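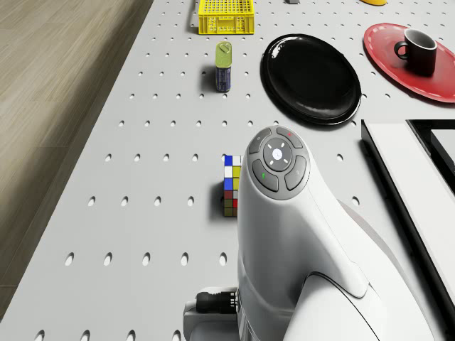

*Fig. 4. Perforated bench top, with a mesh crate at the back.*

## 4. Setting up the bench

Read this section before you unpack anything. It was written for the Ovulden workshop by Mohammed-Awal Ametepe and replaces the sheet that came in the carton, which skips two steps and gets a third one wrong.

The Lundgren bench is sold as "ready in minutes." Plan on an afternoon. The frame goes together fast enough, but leveling it doesn't, and a bench that rocks will go on rocking under whatever you put on it.

### 4.1 Before you start

You need:

- a 17 mm wrench (the one in the box is soft and will round off)
- a rubber mallet
- a spirit level you trust
- a second person for steps 5 and 6

Check the hardware bag against the packing slip. The slip may list washers that were dropped from the kit in February. If yours does, buy them. The supplier claims the new bolts don't need washers, and we have seen no reason to believe it.

**Caution:** The edges of the top panel are sharp until the trim strip is on. Wear gloves.

### 4.2 Assembling the frame

1. Lay the two end frames on the floor with the feet pointing the same way. The feet look symmetrical. They aren't. The longer thread goes down.
2. Fit the rear crossbar first. The carton sheet says front first, but then you can't get a wrench on the rear bolts.
3. Fit the front crossbar. Leave all bolts finger tight.
4. Stand the frame up and push it close to where it will live. Leave room to walk behind it.
5. With a helper, lower the top panel onto the frame. Lift from underneath, and don't put fingers through the holes.
6. Line up the corner holes and drop in the long bolts. If one won't drop, shift the frame a little. Don't drill the panel out.
7. Tighten the frame bolts, working corner to opposite corner. Then tighten the panel bolts the same way.

**Note:** There is no torque figure in the maker's literature. We asked twice. Tighten until the lock washer is flat and then stop.

### 4.3 Leveling

1. Put the level across the short side and turn the feet until it reads true.
2. Do the same along the long side.
3. Go back to the short side. It will have moved.
4. Repeat until neither direction changes, then lock the feet with the thin nuts.
5. Load the bench with something heavy and check again the next day.

The adhesive pads sold as "self-leveling feet" do nothing we could measure. Save your money. On a floor that slopes badly, use steel shims under the feet.

### 4.4 Load limits

The brochure gives the bench a rating of 2,000 lb. Look closer and you will find this is for a load spread evenly over the whole top, with the feet screwed all the way in, on concrete. The small print on the back page gives 431 lb for a load in the middle, and that is the number to work to. With a vise bolted to the front edge, stay well under it.

Don't stand on the bench. The panel will hold you, but the trim strip won't, and that's where your foot goes when you climb down.

### 4.5 Using the perforated top

The holes are meant for Otomar clips and pegs. Other makes are advertised as compatible. Try one before you order a box of 66, as we did.

- Push a clip in at an angle and then rotate it upright. If it needs the mallet, it's the wrong size.
- Pull clips out straight. Twisting them scars the finish.
- Small screws and drill bits will drop through. Lay a rubber mat down for any job with loose parts.
- The coating is described as solvent proof. Acetone dulled ours within a week. Wipe up spills and don't test the claim.

Crates and bins can stand on the top without clips as long as you aren't hammering. If you are, take them off first.

### 4.6 If something is wrong

| Problem | Try first |
|---|---|
| Bench rocks | Check the thin nuts on the feet, then level again |
| Top panel buzzes under a power tool | Retighten panel bolts; add a rubber washer at each corner |
| Corner bolt won't seat | Loosen the frame and start again from 4.2, step 6 |
| Clips fall out | Check the make of clip |
| Trim strip lifts | Glue it; the tape supplied doesn't last |

Replacement parts come through Grarham. Quote the number stamped on the rear crossbar. The one on the carton label is a shipping code and will get you the wrong feet.

**Note:** The warranty card asks you to register online for "extended cover." The terms are the same with or without it. Keep the receipt.

*Last revised 12th December.*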